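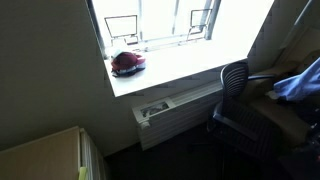
**Winter clothing drive starts early at Serside, and it's already piling up!**

25 July 2005

It may be the hottest stretch of the summer, but people at the Serside office on McKinnon Street are thinking about hats. The staff's winter clothing drive opened this week, months ahead of its usual December start, and the first knit caps, scarves and sweaters are coming in.

Isla Ellery, who runs the front desk, pushed for the early date after last year's drive ran short of children's sizes. "People clean out their closets in July," she said. "By December they've given everything away or they're wearing it!"

Last winter the drive brought in 2,987 pieces, a record for the office, and all of them went out through the Stana neighborhood center. Duván Inga, who sorts donations there, would love to see more warm things for teenagers this time (plain dark colors go fastest, he says), along with gloves in any size at all.

Clothes should be clean and folded, with pairs pinned together. Small items can be left at the front desk any time the office is open. Anything bigger, coats especially, should go straight to the center, where Ewan Pearce has 60 empty hangers waiting and is very keen to fill them.

Knitters are welcome too! A lunchtime group meets in room 13, and Khurram Bugti has a bag of spare yarn and 2 extra sets of needles for anyone who wants to learn.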